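Plirico simulated assembly set - data card

Last updated May 9, 2026. Maintained by Vimala Poojary. Questions about the export scripts go to Rostam Farahani.

Summary

Plirico is a set of simulated manipulation episodes for training imitation policies. Every episode was driven by a person through the Staser teleoperation client. There are no scripted or planner-generated episodes in this release. Each one is a single attempt at a single task, with one camera stream, the arm and gripper state, and a short written instruction.

The release holds 900 episodes over 8 tasks. Streams are recorded at 30 frames per second and actions are logged at the same rate, so there is one action row for every image.

What is in an episode

video - the wrist camera, colour only. We render depth but don't export it.
state - joint positions, gripper opening and end-effector pose.
action - the commanded change in pose, plus a gripper command between 0 and 1.
instruction - one sentence in English, written by the operator before starting.
outcome - success, failure or abandoned.
notes - free text, often blank.

The object poses held by the simulator are in a separate file. They are meant for checking and scoring. Please don't feed them to a policy and then report the result as vision-only.

How the episodes were gathered

Operators picked a task from the list, read the instruction back and started when ready. At reset the objects were placed at random within the work area, and the surface pattern, light direction and background panels were drawn again. Operators could ask for another reset if a part landed out of reach. Those resets are not saved.

Failures are kept. If a part slipped and the operator recovered it, the whole thing stays in as one episode and the notes say "recovered". Abandoned episodes are in their own folder and the default loader skips them.

Two operators did most of the work and their habits show. One comes in low and slow, the other tends to hover before closing. The operator field is a plain number, so you can split on it if this matters to you.

Known problems

Wrist views lose a lot to occlusion, and large parts can fill most of the view. Shadows are hard-edged and sometimes stair-stepped - this is the shadow map resolution, and raising it slowed the client too much for comfortable driving.

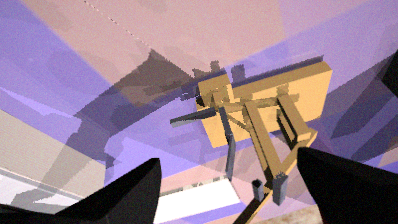 Contact is the other weak point. Thin parts may sink slightly into the surface under load, and a few episodes show a part jumping when the gripper opens. We marked the ones we found with contact_glitch in the notes, but the check was done by eye and will have missed some.

Instructions vary in wording. "Pick up the frame" and "grab the wooden thing" may mean the same object. We left them as written.

Splits

Train and test are split by reset seed, so no starting layout appears in both. The Afolabi loader reads the split file directly. The older Durnel format is still exported but will be dropped in June.

Changes in version 2

Gripper values are now scaled 0 to 1 in all files. Version 1 mixed two scales - don't combine the releases without converting first.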